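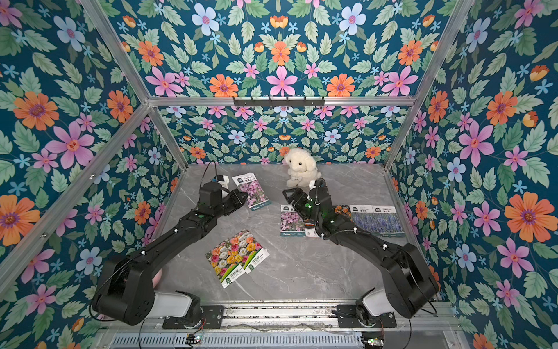
Waltia Fold Headphone Stand and Charging Dock, Review After Two Months on My Desk

I bought the Waltia Fold because my headphones were always falling from the edge of the monitor. I have two pairs, one wireless for work calls and one wired for music in the evening, and neither of them had a proper place. A stand looks like a very simple product, and I believed that every stand would be the same. After using this one from the beginning of November, and after borrowing two others to compare, I do not believe it anymore.

I paid for the Waltia with my own money. The Jument stand was lent to me by my colleague Kalkidan Dinsa, and the Ginting belongs to my brother-in-law, who wanted it back quickly, so I used that one for only 12 days.

What is in the box

The stand comes in two parts, a base and a folding arm. There is also a USB-C cable, a small hex key, one screw, and a paper with drawings but no words. The power adapter is not included. I understand that many people have one already, but the base needs a stronger adapter than the one I use for my phone, and I learned this only when the light on the front stayed red. The box mentions it on the bottom side, in very small letters. I had to buy another adapter, so please add this to the price when you compare.

Assembly took me nine minutes. The screw goes in from below and the hole is deep, so the hex key turns only a little at a time. Do not tighten it completely before you check that the arm is straight. Mine was a little turned to the left, and I had to begin again.

The base

The base is heavy for its size, and I mean this as praise. When I take the headphones with one hand, in a hurry, the stand stays where it is. The Jument is much lighter, and it moves with the headphones every time, so I got the habit of holding it with my other hand. Kalkidan has fixed hers to the desk with double-sided tape, and she says it is fine since then, but I would not like to do this with my own desk.

Under the base there is a ring of soft rubber. It holds well on wood and on glass. On my desk, which has an oiled surface, it left a pale circle after three weeks. The circle went away when I put on new oil, but now I keep a thin piece of cork under the stand. If your furniture is oiled or waxed, I recommend the same.

The top surface of the base is the wireless charging area for a phone. There is a shallow border around it, maybe to stop the phone from sliding. With a phone in a normal case this is no problem. With my wife's phone, which has a thick case with a ring on the back, charging did not start at all, on any position I tried.

The arm

The name Fold comes from the arm, which bends down in the middle so you can put the stand in a bag. I was thinking I would never use this, but I have taken it two times to the house of my parents, and it was useful. Folded, it has the height of a thick book.

The joint is the part I was worried about. In the first weeks it was stiff and stayed firmly in the upright position. Now it has become a little softer. With my wired headphones, which are the heavier pair, the arm goes down by a few millimeters when I hang them, and then it stops. I asked the Waltia support about it. The answer came the next day from a person called Velimir Vidmar, who explained that there is a second adjustment under the rubber cap on the side of the joint, and that the same hex key fits there. I turned it a quarter and the arm was firm again. It is a good solution, but it is not in the paper with the drawings, and I think many customers will only decide that the stand is broken.

The top of the arm, where the headband rests, is covered with silicone. It is wide and curved, so the padding of the headband does not get a deep line in the middle. The Ginting has a narrow metal hook, very elegant, and after those days I could see a mark in the padding of my wireless pair. It disappeared later. Still, for expensive headphones I would be careful with a hook like this. The silicone has its own disadvantage, it collects dust. I wash it with a wet cloth every week, and if you have a cat, you will need to do it more often.

Charging

There are three ways to charge from the Waltia: the wireless area for the phone, one USB-C port on the back, and one older USB-A port beside it. I use the port on the back for the wireless headphones, with a short cable that stays connected all the time. It goes through a small channel in the arm and comes out at the top, so the end of the cable hangs near the headphones and I do not need to look for it. For me this is the best idea in the whole product. The channel is narrow, however. A cable with fabric around it did not go in, and I had to use an ordinary thin one.

When the phone and the headphones charge together, the phone becomes slower. I did a simple test with my own phone. Alone on the base, it needed 101 minutes to come from half to full. With the headphones connected to the port at the same time, it was not yet full when I went to sleep, and I did not sit beside it with a clock. In the morning it was full, naturally. For a night table it will not matter. If you want to fill your phone quickly between two meetings, disconnect the headphones first or use a normal cable.

The base gets warm when it charges. My phone also gets warm on every other wireless charger I have tried, so I did not find it strange, and it was never uncomfortable to touch.

The light

On the front of the base there is a small light. It is white when nothing is charging, blue when something is charging, and red for a problem with the power. In the daytime it is pleasant. In a dark bedroom it is too bright, and there is no button to switch it off. Ayana Zeleke, who shares an apartment with Kalkidan and has the same Waltia next to her bed, covered it with a piece of black tape. I turned mine to the wall, but then the ports are on the front side and it looks untidy. The Ginting has a light that goes out by itself after a short time, and I wish Waltia would copy this.

Compared with the other two

The Jument is the cheapest of the three. It has no wireless charging and only one port. The plastic feels thin, but the shape is good and the headband rests well. For a student, or for a child's desk, it would be enough, if you accept the tape.

The Ginting is the most beautiful, and it is also the most expensive. It is made in one piece of metal and it has no joint that can become loose. Its wireless charging was more forgiving than the Waltia's, so I could put down the phone without looking and it started almost every time. What I did not like was the hook and the height. My wired headphones have large ear cups, and they touched the base, so they were standing on it more than hanging.

I also considered a stand from Harham, with a clamp that goes on the edge of the desk. My desk has a metal bar underneath and the clamp would not fit, so I cannot say anything about how it is in use. A friend, Mirsad Mujić, has had his for a long time and likes that it leaves the desk free. He also tells me that he hits it with his knee.

Small things I noticed

The cable in the box is short. From my desk to the socket it was not enough, and I use a longer one from an old tablet. It works without problem, the light stays white and not red.

The color called "sand" in the shop is more gray than I expected from the photos. I like it, but if you want to match it with something beige, look at it in a store first.

There was a smell from the silicone during the first days. I left the top part near an open window and then it was gone.

The warranty is two years, but the joint is listed separately with one year. It is written on the last page of the warranty sheet. For a product that has the joint in its name, I find this a bit disappointing.

Who should buy it

If you have one pair of wireless headphones and a phone with a normal case, and you want both to charge in one place during the night, the Waltia does it well. I would choose it again over the Jument, and for my heavy pair I would choose it also over the Ginting. If you never carry the stand anywhere, look for a model with a fixed arm, and if you sleep badly with light in the room, buy some tape together with it.

My rating is four from five. I took away one point for the light and for the missing instruction about the joint. I will write again here if the arm becomes soft another time.

Update: a reader, Kelly Dobson, asked me if glasses or a small headset can hang on the arm. Glasses slide off the silicone because it is too wide. A light office headset with one ear cup stays, but only if you turn the microphone up.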